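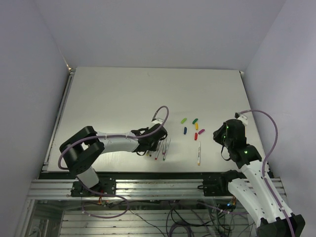
Cabina de sobremesa Priletau

Paredes y fondo para el banco que ya tienes

La Priletau convierte un banco de trabajo corriente en un rincón recogido, con fondo, dos paredes laterales y una superficie que se limpia de una pasada. La fabricamos en Gorkik para quienes trabajan con cosas pequeñas, ligeras o delicadas: encuadernación, maquetas, relojería, flor seca, papel antiguo, pintura de miniaturas, reparación de instrumentos. Si alguna vez has visto salir volando una hoja de pan de oro porque alguien abrió la puerta del taller, ya sabes para qué sirve.

La primera la hizo Ekkachai Chantharasri para su propio banco, con restos de panel y unas escuadras que no casaban del todo. Quería parar la corriente de la ventana y acabó con un puesto en el que veía mejor, perdía menos tornillos y recogía en un momento. Las visitas le preguntaban dónde la había comprado. De aquel apaño quedan la forma general y la manía de que todo se pueda desmontar con una sola llave.

Paredes claras, luz tranquila

Lo que más nos gusta de la Priletau es la luz. Un panel claro y mate devuelve la luz de la lámpara desde los lados, así que las sombras de las manos se suavizan muchísimo y el color de la pieza se lee mejor. Probamos blancos puros y cansaban la vista a media tarde; probamos grises medios y apagaban los barnices. Nos quedamos con tonos claros y fríos, apenas teñidos, que funcionan igual de bien con un cuero oscuro que con un papel crema (y que, de paso, quedan preciosos en las fotos de catálogo).

Se puede usar con cualquier flexo. Nosotros recomendamos la regleta Yensuk, que se coloca en la arista entre la pared y el fondo y da una luz larga y pareja, sin reflejo directo en los ojos. Lleva regulador giratorio y un interruptor que se encuentra a tientas, detalle que se agradece con las manos llenas de cola.

La superficie

Sobre la base va una plancha lisa y desmontable, de esquinas rebajadas. Admite alcohol, agua jabonosa y la mayoría de disolventes suaves. No admite acetona, y en eso somos pesados: deja un velo que ya no se va. Para cortar con cúter hace falta poner encima una base de corte. La plancha aguanta bien el roce y los golpes pequeños, pero un corte profundo se queda ahí para siempre y luego engancha los hilos.

Hay dos acabados, claro satinado y gris. El satinado es el favorito de la gente que dibuja o encuaderna. El gris disimula mejor las rayas finas y lo piden sobre todo los talleres de reparación. Si dudas, escríbenos y te mandamos una muestra de cada uno; son trocitos del tamaño de una postal y no hace falta devolverlos.

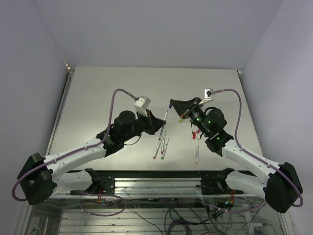
Superficie gris claro con paredes laterales y fondo en tonos muy pálidos.

Montaje

La Priletau llega plana, en una caja de cartón sin plásticos sueltos. Se monta en unos 30 minutos si es la primera vez y en bastante menos si ya has armado otra. El orden importa:

Coloca la base sobre el banco y comprueba que no baila. Los pies se regulan por debajo.
Encaja el fondo en la ranura trasera, con la cara mate hacia ti.
Presenta las paredes laterales y pon los tornillos sin apretar.
Cuadra las esquinas y aprieta de abajo arriba, alternando los lados.
Desliza la plancha desde delante hasta el tope.
Si vas a poner la regleta Yensuk, pasa el cable antes de cerrar la arista.

Un aviso de quien ya se ha equivocado: no aprietes los tornillos del fondo antes de presentar las paredes. El conjunto queda torcido por muy poco, pero la plancha ya no entra, y toca empezar otra vez.

Medidas y pesos

El modelo estándar tiene paredes de 400 mm de altura, suficiente para cortar la corriente y dejar los brazos libres. Hay también una versión baja, pensada para quien trabaja de pie o necesita ver la sala por encima del fondo. Las dos usan la misma base, de modo que puedes comprar una y pasar a la otra cambiando solo los paneles.

Ancho y fondo se hacen a medida dentro de lo que permite la plancha. Mándanos las cotas del banco con un dibujo a mano, aunque sea feo. Preferimos un dibujo feo con todas las medidas a un plano bonito al que le falta una.

En la caja

Base con pies regulables
Fondo y 2 paredes laterales
Plancha de trabajo en el acabado elegido
4 escuadras con su tornillería
Llave y paño de microfibra
Hoja de montaje en castellano

La regleta Yensuk se vende aparte, igual que la bandeja frontal para herramienta menuda y el listón con imán. El listón es una debilidad de la casa: lo diseñamos para pinzas y bisturís, y hay quien lo usa para colgar las recetas de cola.

Cómo la usan otros talleres

Morena Tedesco restaura libros y tiene su Priletau junto a la ventana, que es justo donde no debería tenerla. «Antes trabajaba con la persiana bajada para que no me diera el sol en el papel», cuenta. «Ahora giro la cabina un poco, el fondo me hace de parasol y sigo viendo el patio.» Nos pidió una pared con una muesca para pasar las tiras de lino, y nos gustó tanto la idea que ya la ofrecemos como opción, sin cambio de plazo.

También nos escriben de talleres de maquetas para contarnos que la usan como fondo de fotos. Para eso va mejor el acabado satinado, con la lámpara un poco alta y apuntando a la pared en vez de a la pieza.

Limpieza y recambios

Paño húmedo al terminar y poco más. El polvo de lija conviene aspirarlo antes de pasar el paño, que si no se hace pasta en las ranuras. Las paredes salen aflojando las escuadras, y la plancha se saca tirando hacia delante. Todos los recambios se venden sueltos: paneles, pies, tornillos, hasta la llave, que se pierde con una facilidad asombrosa.

Pedidos y plazos

Cortamos y embalamos en nuestro taller de Prenivstead, por encargo. En agosto cerramos, así que los pedidos que entren ese mes se preparan en cuanto volvamos, por orden de llegada. Si prefieres ver la cabina antes de decidirte, tenemos una montada a la entrada del taller y puedes traer tu propia pieza para probarla con la luz encendida. Avísanos antes por correo y te guardamos sitio para descargar.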